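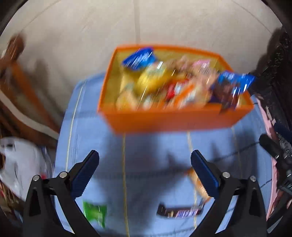 Grekik hand-held gripper kit, first impressions
Forum: Grippers and Data Tools

prernitstead_pete
Mine showed up in June and I've been hooked ever since. You squeeze, the two arms close, and the ridged blue pads grab way better than the smooth ones on my old Siregar. I've logged 823 picks so far, nearly all packaged snacks, and I'm still finding new things to try (candy bars are easy, half-empty chip bags are evil). Anyone else running these?

mossbucket
Got the pair. Love them, but the hinge screws on my left unit loosened after two evenings. Check yours!

prernitstead_pete
Mine are fine so far, will look tonight. Here's one on soft bread, which I was sure would get squashed:

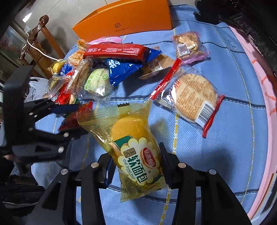

Soft French bread, gripped low on the packet, second gripper at left on a dark red one.

tallow77
OK that's nice, bun still looks round. But I don't buy that it beats the Siregar. Siregar pads are softer and you can swap them in a minute. How long does a pad change take on the Grekik?

prernitstead_pete
Longer, I'll give you that. Ten minutes with the little driver. I'd still take these for slick film. The Siregar used to slide right off anything shiny for me.

tallow77
Mine never did. Were you using the stock pads?

prernitstead_pete
Stock, yeah, and pretty worn by then. Maybe not a fair fight.

mossbucket
Has anybody tried the Brurkik pads on the Grekik arms? Somebody in the other thread said they fit if you file the tabs.

qq_lantern
I did! They fit, kind of. Great on cartons, too thick for small wrapped candy, the tips meet before the sides do. I went back to stock after 120 picks. Also my wrist gets tired past 80 or so in one sitting, so I switch hands a lot.

tallow77
Wrist thing is real on the Siregar too. Pete, post again when you hit 1,000 and tell us how the ridges are holding up.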